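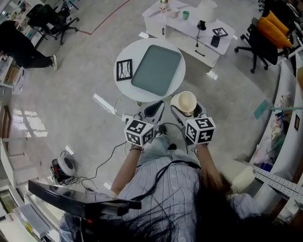

A cream-colored cup, a round white side table and the tray that takes up most of it.

The tray should stay on the table

Most advice on keeping a small table tidy starts by telling you to clear it. Take everything off, wipe it, put back only what you need. I followed that advice for years and I think it's wrong for side tables. A bare side table stays bare until the first person walks by with a cup. After that it holds a cup, then a phone, then the mail, and by evening you can't set down a plate.

What works better is a tray that lives there. I don't mean a tray you carry things on and then lean against the wall in the kitchen. I mean one that sits on the table all day and takes up most of the top. Cups go on the tray. If there's room beside it for one small thing, such as a picture in a frame, put it there and leave it alone. The picture does more work than it seems to, because people won't put a wet cup next to a picture.

I've heard the complaint that this wastes the table. You buy a round top and then cover it with a rectangle, and the parts left over are too small to use. That is the part I like. The useless bits at the edge are where the keys and receipts used to go. I have a round table 27 inches across, a Flonell that I bought secondhand in April, and with the tray on it there is no good spot for a pile of anything.

The tray also makes clearing up quick. At the end of the evening you pick up one thing, walk to the sink and come back with it empty. My sister-in-law does it cup by cup, two in each hand, and there is always one left behind the lamp. We have argued over this more than once and I don't expect to win.

Cabinets are a different case. A white cabinet with drawers and a lamp on top looks like it can take anything, and so it does. A bottle, a couple of cups, a phone, a device and its cable, a picture lying flat waiting to be stood up. All of those are small and all of them have a reason to be near a lamp, so I wouldn't ban them. I would only say that the cups belong on the table with the tray, and that moving them is the first thing to do when you tidy. Cups first, then anything with a cord. Paper can wait.
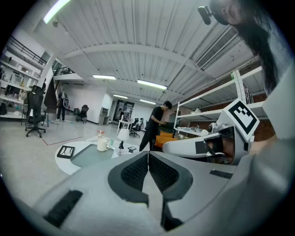

Room size comes into it too, and I changed my mind on this one. I used to think clutter was a problem of small rooms. My first apartment was 500 square feet and I blamed the apartment for everything. Then I spent two years working out of Dillard, which was a single open floor of 1,579 square feet under a metal ceiling, and the cups there were worse. In a small room you trip over your mess. In a big one you walk around it. There was a table by the window at Dillard that had the same mug on it from the time I started until somebody painted the sill.

Large rooms need more landing places, and they should be small ones. One long table invites everybody to leave one thing each. Three little tables with a tray apiece give each group of chairs its own job to do. Tzanetos, the furniture place where I bought the trays, tried to sell me a matching set with handles. I'd skip the handles if the table is small – they stick out past the edge and catch sleeves. Rounded corners are worth having for the same reason. Gray or gray-green hides coffee rings better than white.

I have less to say about shelving, except that open shelves don't fix any of this. I like them for tools and bins, where you want to see what you have. For cups they are a slow way of losing them. A cup set down on a crowded shelf among boxes has left the kitchen for good, and the next person buys another. We bought a box of Jovside mugs at Dillard for that reason, and then the next winter we bought another box.

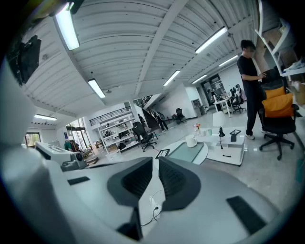

Sotiris Tsakiris wrote to say that I have the order backward and that the real trouble is too many cups. He keeps one per person plus 2 for guests, hung on hooks by the sink, and says a side table in his house could be any shape at all and still be clear by bedtime. He also thinks a tray that never moves collects dust underneath, and he has a point there. I lifted mine after reading his note and wiped the table.

I still wouldn't give up the tray. Fewer cups is good advice for a household where everyone agrees on which cup is theirs, and I have never lived in one. Visitors bring travel mugs. Kids take a clean glass for every drink of water. The tray doesn't care how many there are, up to the point where it's full, and then it's time to carry it to the sink.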